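**Fisora Card and Seal Set**

Meron Worku picked the colors for our Fisora set one August, and she was so fond of them that we've hardly changed a thing since! You get 40 cards and envelopes in mixed shades, plus a sheet of round seals.

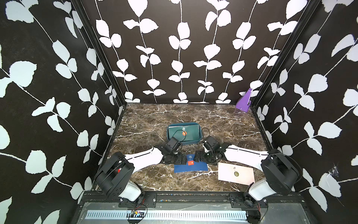

The paper is Herkance stock, a good weight, and it takes fountain pen nicely — ballpoint too, if that's your habit.
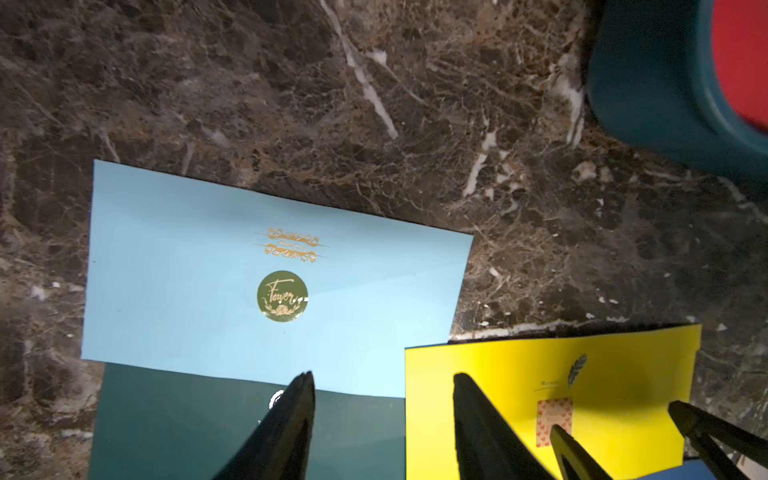 Seals peel best from the edge, so go slowly with the first one. Refills are item 402.

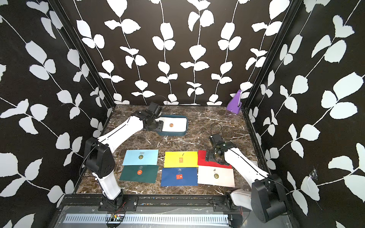 Orders go out from Carnico every morning. If you're stuck choosing, an orange-red seal near the middle of a white envelope is lovely for thank-you notes — Asnakech Tamiru swears by it.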